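Chapter 6
Keeping Things: How Households and Towns Have Stored Their Food

In this chapter you will meet
the larder and the cellar
salting, drying and smoking
the town granary at Votness
why a full store can still go bad

If you have ever come home from the shops, opened the cupboard and found that there was already a bag of rice in there (and another one behind it), then you know something about the subject of this chapter. We all keep food by us. We keep it because we might be busy tomorrow, or because it was cheap, or simply because a full shelf is a comforting thing to look at. For most of the people who have ever lived, though, storing food was the main business of the autumn, and a whole family's winter hung on whether it had been done well.

Think for a moment about a farm in the Vulley valley before the railway came. The harvest was over in a matter of weeks, and what came in during those weeks had to last until the following summer. Grain went up into the loft, where it was dry. Roots went down into the cellar, where it was cool and dark, and were laid in sand so that they did not touch one another. Apples were wrapped and looked over once a week, and any that had gone soft went straight into a pie or to the pig. The pig itself, poor thing, was usually salted before Christmas, and by February the household was eating bacon with nearly everything.

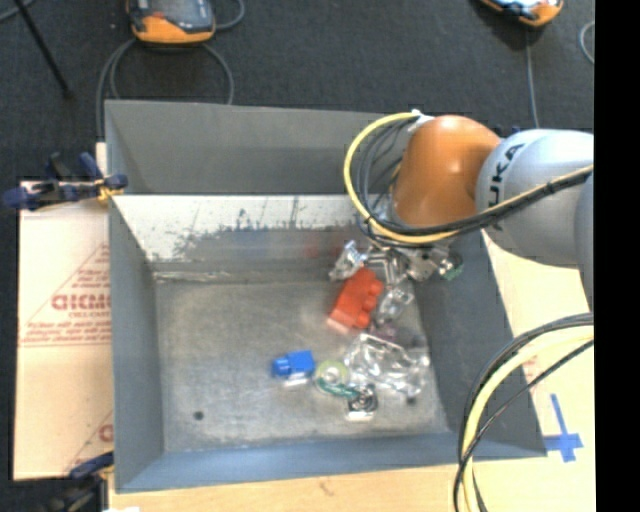
Towns had the same worry on a much larger scale. A farmer could walk up to the loft and see how much was left, but a town had hundreds of mouths and very few fields of its own. Votness is a good place to begin, as its granary records have come down to us almost complete. In its first year the granary held 353 sacks of rye and barley. Within 16 years that had risen to 486, and the town was paying two men to turn the grain with wooden shovels all through the damp months. Turning let the air in and kept the heap cool, and we shall see in the second section what happened in the year they were let off the job to mend the bridge!

It helps to remember, as you read, that food spoils for quite ordinary reasons. Small living things want to eat it just as much as we do, and they like it warm and moist. Mice and weevils are the ones you can see, and moulds and bacteria are the ones our great-grandparents mostly could not, although they knew the smell well enough. Nearly every method in this chapter, from the smokehouse at Surnier to the jam jar on your own shelf, works by making life harder for one or other of these visitors.

Before you go on, ask the oldest person you know what was kept in the kitchen when they were small, and where. Write down the answers as you hear them, even the odd ones, and keep the page somewhere safe, because we shall come back to it at the end of the chapter. We begin with the simplest store of all, a hole in the ground about 40 paces from the back door.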